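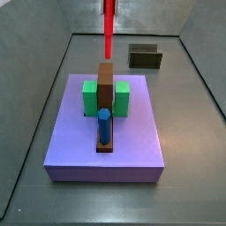
Gertraud Berchtold writes that she ordered the low platform first and wished she had taken the high one, as her group works standing and the blocks ended up below elbow height. Both heights remain in the range and share the same top, so an assembly laid out on one can be repeated on the other without changing any positions.

Flollitz Block Assembly Set, purple platform version

Order number: 668
Supplied by: Runelico, Giltville
Category: Assembly and placement tasks

General

The set consists of a thick rectangular platform and a group of colored blocks that are placed on it. The platform has a flat, smooth top and squared corners. Color separates the parts by role: green for the side blocks, brown for the upright block and the strip, blue for the hexagonal column. Part colors are the same in every production run, and replacement parts can be mixed with older ones.

Standard layout

The tall brown block stands upright and is the reference for all other parts. One green block goes on each side of it. The green blocks are shorter than the brown one, so the top of the upright stays clear and can be reached from above. The low brown strip runs forward from the foot of the upright, and the blue hexagonal column stands on the strip, in front of the upright.
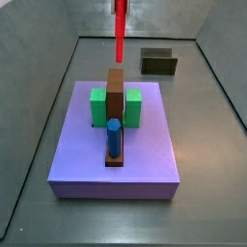
The column is placed last. With the column in position, the front of the brown block is partly hidden to anyone working from the front side, and small errors in the seating of the strip are hard to find. Check the strip before the column goes on.

Task sheets 1 to 4 use the standard layout. Sheets 5 and 6 start from the finished assembly and ask for the column to be taken off and returned. Sheet 6 was revised in July; the earlier version gave the wrong starting side for the left green block. Customers holding the old sheet can request the new one at no charge.

Specifications

Height of brown upright block: 126 mm
Platform height, low version: 37 mm
Platform height, high version: 107 mm
Finish: available on request

Care

Wipe with a damp cloth. Do not use solvents. Store the column upright; the edges of the hexagonal top mark easily when parts are kept in one box without dividers.

Ordering

Single blocks are available under the set number followed by the color. The strip is sold only together with the upright block. Orders received by noon on Friday leave Giltville the same day. The Căpraru storage tray fits all blocks but does not hold the platform. Questions about task sheets go to Li-hua Fang at the Giltville office.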